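**Re: Can a machine do bench work yet? (cards, memory, that kind of thing)**

**nsisodia**

We refurbish office towers, 29 in a normal batch. My manager at Ekitz wants to know if an arm could take over the swaps. I said cards maybe, memory later, cables never. Change my mind.

The card is the part I'd hand over first. It's flat, stiff and has one way in.

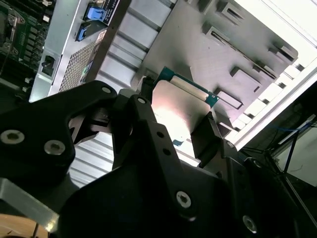

My worry is the last half inch. A person feels when a card is sitting crooked and backs off. An arm needs some way to know that too, or you bend a contact and lose the board.

**bozkurt_bench**

I disagree about memory coming later. The slots are straight and the push is straight down. Put the stick in a holder so it's always in the same spot and half your problem is gone.

**Razia Sethi**

Half, sure. The other half is everything hanging over the slots. Has anyone here tried it on a tower that wasn't tidied first?
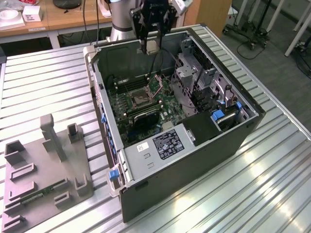 I did 4 years on a repair bench and most of my time went to moving wires out of the way and finding the right latch. The pushing part takes two seconds.

**nsisodia**

@Razia that's my point about cables. They never lie the same way twice.

**bozkurt_bench**

So let a person clear the cables and let the arm do the seating. It doesn't have to be all or nothing. If you had 1000 of the same model you'd be glad of it.
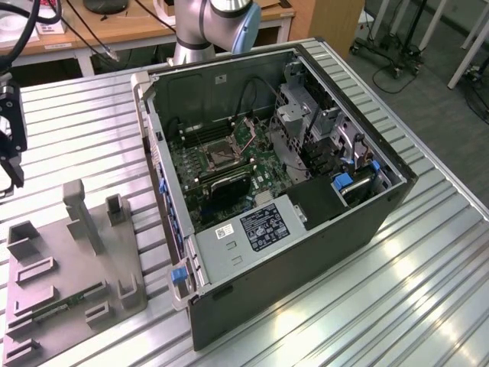 *Tower on its side, socket lever up, holders on the plate to the left.*

**Razia Sethi**

We never get 1000 of the same model - we get whatever the office threw out. Same reason I don't expect one to empty my dishwasher soon.

**nsisodia**

I'll tell him cards only and ask for a trial in November. Does anyone have a holder design for full-height cards?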